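Stuncombe 2000 Vacuum Sealer, reviewed after daily use

The Stuncombe 2000 is a countertop vacuum sealer with a single heating bar and a manual pulse mode. I bought it in May to replace a Kellia unit whose pump had lost suction. The main uses since then have been coffee, rice, and dried beans.

Pump performance is good. A quart bag of rice pulls down hard and stays that way in storage. The seal is 2 mm wide – narrow for this price – but it has not leaked on smooth or embossed bags. The lid latch needs firm pressure on both corners, and the indicator light is hard to read in a bright kitchen.

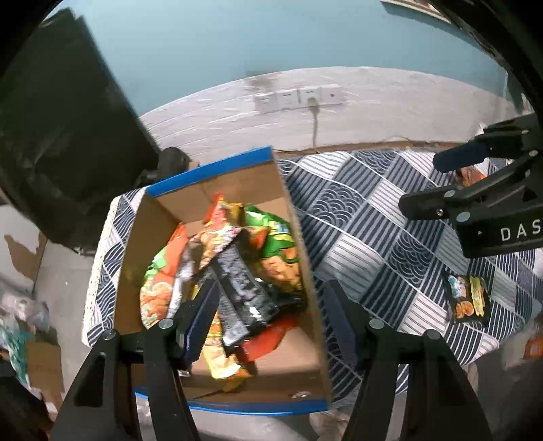 Resealing store packaging is a separate function, and the manual gives it one paragraph. The seal-only button runs the heating bar without the pump. Results depend on the film. Plain plastic bags close cleanly at the low setting, while metallized film needs the high setting and a second pass. For a mixed box of snacks, with a crinkled silver-white package next to an orange and green bag, expect to test each type on a corner first. Thick side seams are the usual failure point.

Tiina Kokkonen's longer test of the Hula sealer reports a wider seal and a louder pump. I would take the Hula for freezing meat and the Stuncombe for dry goods. Replacement gaskets are sold under part number 2822.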